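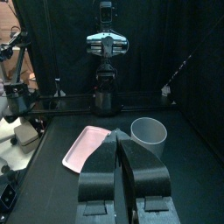

# Zulamska Home Visit Records

This dataset contains the records of home nursing visits to older residents in the Zulamska district. The visits are organized by Sosteo, a local care service. Each row is one visit. The names, addresses and telephone numbers were removed before we received the files.

Contact: Ankica Matić. Please write in English or Croatian.

## Files

- `visits.csv`: one row for each visit
- `residents.csv`: age group, type of household, month of first registration
- `villages.csv`: codes of the 13 villages
- `codes.md`: list of visit reasons

The files are joined by `resident_id`. The separator is a semicolon and the encoding is UTF-8.

## Main columns in visits.csv

| Column | Meaning |
|---|---|
| `visit_month` | month only, the day is not published |
| `reason` | code from 1 to 40, see `codes.md` |
| `minutes` | time spent in the home, without travel |
| `nurse_team` | one of 4 teams |
| `follow_up` | yes, no or empty |

An empty `follow_up` does not mean "no". The older paper form did not have this question, and the team Furken continued to use that form until January.

## Known problems

- Visits with two nurses are sometimes written as 2 rows. We did not merge them.
- If a couple lives together, the minutes may be written only for one person.
- Reason 13 ("other") is used very differently from team to team. Please do not compare the teams by this code.
- Roughly 40 residents moved between villages and they keep the code of the first village.

## Use

You may use the data for teaching and for planning of services. Please do not try to identify residents. The smallest villages were joined under the code `V00`, and this should stay so in any table you publish.

The script `check_rows.py` was written by El Ouafi. Run it again after every change in the files.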